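工单 3242
队列:布草与收纳 / 二级支持
提交:Kirsty Tautahi(Pirihi,样板间布置)
处理:Hemi Halliday(Osus,产品支持)
产品:Lestden 布面收纳箱,长方形,敞口,米白
状态:已解决,待归档
优先级:中

问题描述(提交人原文)

八月换了新一批 Lestden 箱,用来装卷好的毛巾。旧批次按同样的做法装没有问题,新批次有两个现象:
一、箱子装到一半,长边侧壁往外鼓,两只并排放时中间会顶在一起,第三只进不了柜格。
二、箱底不平,毛巾卷竖放会歪,从上面看一排卷高低不齐。
毛巾没有换,仍是 Pirnex 的浴室系列,卷法也没有换。请确认是不是箱子尺寸改了。

初步答复 09:40(Hemi Halliday)

已查发货记录,新旧批次外尺寸一致,侧壁衬板规格一致。差别在包装:旧批次立体发货,新批次压平发货,到货后需要自行撑开。请补充以下信息:
1. 撑开后是否把底板压到底,四边是否贴住底缝。
2. 侧壁与底部之间的折缝有没有完全翻开。
3. 装箱顺序,先放卷还是先放折叠件。
4. 鼓出的是一侧还是两侧。
5. 箱子空置时侧壁是否已经不直。

提交人回复 10:25

底板没有单独压过,拿出来撑开就用了。折缝没注意。装箱是先沿一侧放毛巾卷,再把折叠的塞到剩下的位置。鼓的是后塞的那一侧。空箱侧壁看着是直的。

处理记录 10:50

空箱侧壁直,可以先排除衬板变形。后塞一侧外鼓,与装箱顺序有关。箱底不平优先怀疑折缝未翻开:压平发货时底部沿折缝向内收,撑开后如果缝份仍然叠着,底板会架在缝份上,四角悬空。毛巾卷竖放时重心偏高,底面稍有坡度就会倒向中间。

建议先做单箱对比:一只保持空箱,检查内部;另一只装少量折叠件,只看侧壁。两只并排放在同一张桌面上,不要放在柜格里,柜格会把侧壁夹直,看不出问题。毛巾卷先留在箱外,等底部处理完再装。

提交人回复 11:30

已按建议摆好,两只并排,装了折叠件的那只侧壁没有明显变化。空的那只正在查底部。

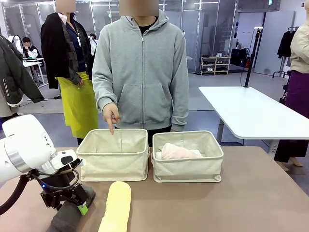
处理记录 11:45

少量折叠件不引起外鼓,说明侧壁本身承得住。接下来处理底部,步骤如下,两只箱子都要做:

步骤 1:取出全部物品,箱口朝上。
步骤 2:手伸到箱底,沿折缝从一角摸到另一角,找到叠住的缝份,用指腹向外推平。四条边都做。
步骤 3:从中间向四角压底板。压到位时底板边缘应贴住底缝,按任意一角不翘。
步骤 4:把箱子翻过来,检查外底。外底中部若仍有凸起,重复步骤 2。
步骤 5:翻回来,静置后再装。不要用熨斗烫侧壁,衬板受热会起波纹,无法恢复。

做完请先放一卷毛巾,放在四角各试一次,记录是否歪斜。

提交人回复 13:20

步骤 2 找到原因,空箱一侧长边的缝份整条叠在底板下面。推平以后底板能落下去。另一只箱子是短边,叠得少一些。四角试放,三个角正常,剩下一个角仍略向内倾。

处理记录 13:35

剩下一角多半是缝份在转角处堆叠。转角不能只往外推,要先把长边的缝份压下,再压短边,两层错开。压好后在该角内侧放一件重一点的折叠毛巾,留到第二天再取。

关于外鼓,请改用下面的装箱方式:
先放折叠件,折口朝下,贴一条短边,高度不超过箱沿。再从另一条短边开始放毛巾卷,每卷的收口朝箱壁,依次向折叠件靠拢。最后一卷如果需要用力压才能进去,就不要放。
同色的卷放在一起不影响受力,可以按陈列需要排。厚薄不同的卷不要混在同一排,厚的会把薄的顶高,侧壁受力也集中在厚的那一处。

提交人回复 15:10

改顺序后外鼓基本消失。有一个问题:原来每箱放 8 卷,现在第 8 卷要压才能进。是按 7 卷放,还是把毛巾卷紧一点?

处理记录 15:25

两种都可以,先试卷紧。常见的松卷原因是对折时两边没对齐,卷到后半段会出斜头,直径变大。操作:毛巾平铺,长边向中间折成三层,抹平,再从短边起卷,前两圈卷实,后面保持同样的力度。卷完放在桌面上松手,卷尾自己弹开超过一掌宽,说明前两圈太松,拆开重来。
如果卷紧后第 8 卷还是要压,按 7 卷放。箱内留一点空隙没有关系,取用时旁边的卷也不容易被带出来。

提交人回复,次日 09:15

留置一夜后那个角已经平了。卷紧以后 8 卷能放进去,不用压。三只箱子一起放进柜格,中间不顶。深色那组毛巾偏厚,卷紧也只能放 7 卷,已经单独用一只箱子。

处理记录,次日 09:30

确认。厚毛巾按 7 卷执行,请在箱底贴标注明,避免补货时按 8 卷装。

原因归类:压平发货,使用前底部折缝未翻开;装箱顺序导致侧壁单边受力。非质量缺陷,不换货。

后续动作:
包装内附的说明只写了“撑开即可使用”,没有提到底缝和底板。已提修改申请,编号 368,内容为增加步骤 2 和步骤 3,并注明转角处先压长边、后压短边。
Pirihi 其余未拆封的箱子请在拆封时直接按步骤 1 至步骤 4 处理,不必等装箱后再看。
本工单 5 个工作日内无新回复自动归档。

提交人回复,次日 10:05

收到,其余的今天下午拆。另外问一下,布面沾了浮毛用什么清理,粘毛滚筒会不会把表面拉毛?

处理记录,次日 10:20

滚筒可以用,选低粘的,顺着布纹单方向滚,不要来回。箱口包边处不要滚,线头容易被带起。局部有污渍用拧干的湿布按压,不要浸水,底板受潮会翘。清理后敞口晾干再装毛巾。

提交人回复,次日 10:30

没有其他问题,可以关单。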